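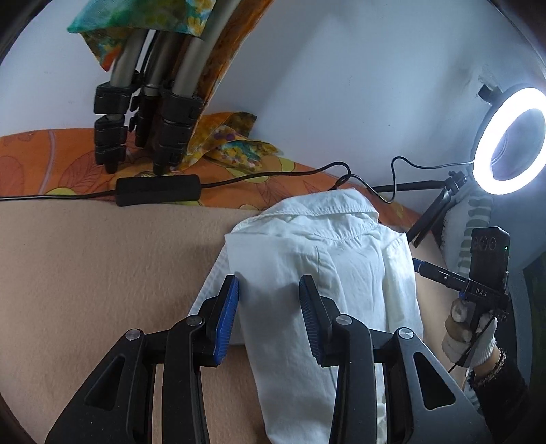 Home > Lists > Seltthorpe Household List > Archive > Thread view
Prev | Next | Reply

Subject: Re: Folding on the bed – shirts
Date: 4 Feb 2025

On the Seltthorpe list a member wrote:
> I do all my folding on the bed and the shirts never come out
> flat. The collar goes one way and the front goes the other.
> Is it the bed? Should I give up and buy a table?
> Also, do you button them first?

I wouldn't buy a table yet. A bed works if there is something with a bit of grip under the shirt. I use a fleece blanket. A bare sheet slides around, and a doona is too soft.

Lay the shirt with the collar away from you and pull the placket straight before you touch the sides. Button the top one, the middle one and the last one. Turn it over, bring each side in to the middle of the collar, lay the sleeves down flat, then fold up from the hem in thirds.

Cotton shirts will still show creases if they sat in the basket overnight. Folding won't fix that – iron them or hang them in the bathroom for a while.

Scarves and printed cloths I leave until last. They get rolled and go in the top drawer, so it doesn't matter if they sit in a heap at the back of the bed while you do the shirts.

I had a folding board from Zusham and gave it away in April. It was too narrow for men's sizes.

9 replies | 2,451 views | 0 shares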